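Kamcombe Allotment and Garden Association
Minutes of the general meeting, March 20, 2026
Place: the small hall, Morkovwood Road
Minutes taken by: Amirhossein Daneshvar

1. Opening and last minutes

The chair opened the meeting at half past seven and welcomed three new plot holders. The minutes of the February meeting were read. One correction was asked: the broken gate is the north gate and not the east gate. With this change the minutes were accepted.

2. Money

The balance in the current account is £3,663. From this amount £2,697 is already promised for the new water pipe, so we must be careful with other spending until the rents come in. Two members asked if the rent will go up. The chair answered that there is no plan for it this year, but the price of water can change this. The accounts sheet is on the notice board for everybody who wishes to read it.

3. Water pipe

The old pipe between the lower tank and the tool shed is leaking again in two places. Dradex have sent their offer and they can begin after Easter. The work will take four days and during this time there will be no water on the lower side. Members with plots there are asked to fill their barrels before. It was asked if the trench will cross the plum trees. The plan shows that it goes beside the path, one metre away from the nearest tree. The offer was put to the vote and accepted, with two members against.

4. Tables for the plant sale

The plant sale will be held in May as usual. We spoke for a long time about tables. The folding ones from the hall are low and some of them do not stand well on grass. Members would like to have tables with a flat top and straight legs, and square ones are easier to put together in a row. The hall can lend us six, if we bring them back the same evening.

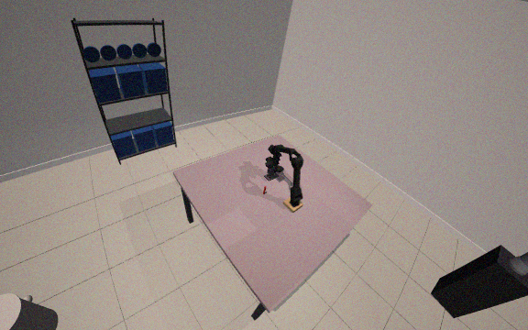 Item 4: square-cornered table, pink top, dark legs.

The colour was discussed more than the chair wished. Some members said that pots leave marks on a light top – others said that a cloth will solve it. It was agreed to take what the hall can give and to buy two cloths, which can be washed.

Plants for the sale should be labelled with the name and the price. Last year many tomatoes came without a name and we could not tell the buyers what they were. Labels and pencils will be in the shed from the middle of April.

5. Compost and manure

The manure from Ko farm will come in the second week of April. One load will be left by the main gate. Please take only your share, and please do not leave the barrows on the path. The member from plot 42 offered to show how to turn a compost heap in the proper way, and the meeting thanked her. The time will be written on the board.

6. Empty plots and waiting list

Three plots are free at this moment. Two are promised to people from the waiting list, and the third is too wet in winter to be let in its present state. It was suggested to make a small pond there. Several members liked this, but one member with small grandchildren was worried about safety. The chair will ask the insurance company and report back.

7. Other business

The seed order gave us a discount and the packets can be collected from the shed. There was a complaint about bonfires before dark – the rule is still that fires are allowed only in the last hour before sunset, and never when the wind blows to the houses.

A sum of up to £200 was agreed for repair of the north gate. A new padlock will be bought from the same money, and the code will be sent by letter to all plot holders.

8. Next meeting

The next meeting will be after the plant sale, in the same hall. The meeting was closed at ten minutes past nine.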